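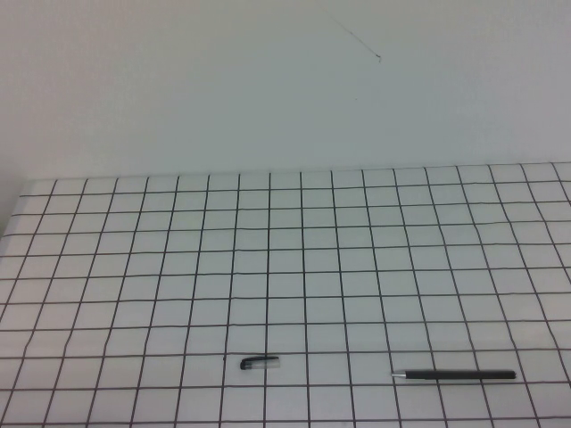

Runway Incursions at Small Airfields: Do Pilots Read the Signs?
Final report, Intro to Aviation Safety
Fidel Navarrete
Draft 4

Question

A runway incursion is when a plane, car or person is on a runway and isn't supposed to be. Big airports have ground radar and stop bars. Small fields have paint, a few signs and a radio. I wanted to know which part lets people down most often at a field with no tower. My guess going in was the radio. Mostly wrong, see below.

Where the data came from

Bustos Field. One paved runway, one grass strip that crosses it near the north end, no tower. The field office keeps a paper log of every "ground event" and they let me copy it out by hand over two visits. The log has 391 entries. Most have nothing to do with my question (fuel spills, a flat tire, dogs). I kept only the ones where someone crossed or entered a runway without calling, or called and then went the wrong way. That left 28.

Also used: the airfield chart, and a short talk with two instructors from the Wuditz flying club. They asked me not to use their names so I haven't.

How I sorted them

Each event went in one group only. If it fit two I picked whichever the log writer put first. Not perfect but I had to choose something.

No call made: 6
Call made, wrong runway or taxiway named: 5
Missed the hold line: 13
Vehicle on runway: 4
Total: 28

What I found

The hold line was the big one. Nearly all of those 13 were at the same place, where taxiway B meets the grass strip. The grass strip has no painted line because you can't really paint grass, so there is a sign on the left side only. Pilots coming out of the Ploleneo hangars turn right just before it and the sign ends up behind the wing. Both instructors brought this up before I asked.

The distance from the hangar apron to that sign is 600 feet on the chart. Thats not long if you are doing your checks while rolling, and the instructors said students do exactly that even when told to stop first.

Time of day mattered less than I expected. A few were near sunset with the sun low down the taxiway, but the rest were spread out. Sunday was the busiest day in the log, and also the day with most events. I don't have the number of flights per day so I can't say if the rate is higher. Should have asked for that on the first visit.

The 4 vehicle events were all mowing or fuel trucks. In 3 of them the driver had a radio but it was on the wrong frequency.

The November event

One entry is longer than the others so I'll sum it up. A two-seat trainer taxied past the sign and stopped with its nose over the grass strip while a tow plane was on final. The tow pilot saw it and went around. No contact, no damage. The trainer pilot told the office he was looking for the sign on the right, since that's where it is at his home field. The office wrote "sign ok" and closed it. To me the sign was not ok, it was just standing up.

Things I would change

A second sign on the right side. Cheapest fix by far.
White edge markers set flush in the grass in place of a painted line.
Move the run-up spot back so checks are finished before the turn.
A card in each truck with the frequency on it.

The office is already looking at a lit sign from Zuronon. I only saw the brochure, no price on it, so I left it out of the comparision.

Problems with this report

Small sample. One airfield. The log only has what people bothered to report, and the handwriting in the older pages is bad - I skipped two entries I could not read at all. Sorting was done by me alone with no second person checking.

If I had more time I would sit by taxiway B for a weekend and watch how many pilots stop at the sign. Still need to add the chart as an appendix.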